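Notebooks > Amstead > Break area > Water dispenser

Overview Entries Parts Search

July, 13:00

Dispenser door check, continued from the Bruko fridge hinge. Lower cabinet door binds in the last part of its swing. Hinge pin cleaned, a smear of grease applied, no change yet. Suspect the unit is not sitting level on the tile. Wall gap to be remeasured; the old note says 400 mm and I don't trust it. Cabinet body height 1016 mm by tape.

Drip tray lifted, rinsed, refitted. Hot tap not drawn during the door work.

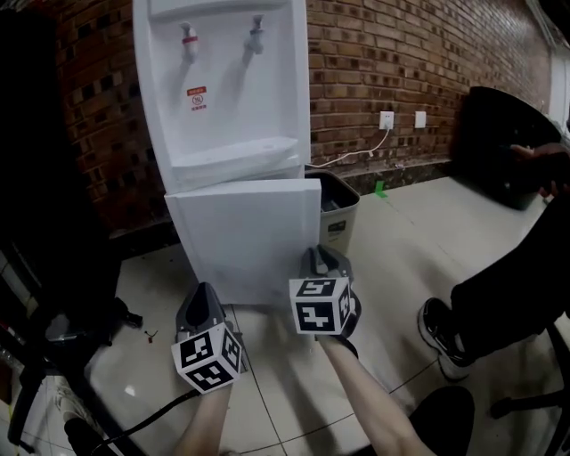

Stendance Workshop, Fixtures and Fittings

Door partway open, grey bin kept to the right of the unit. Power lead runs down the brick and left to the dispenser, so slide the unit forward with care. Next: shim front left foot, recheck swing, order spare catch from Akgül.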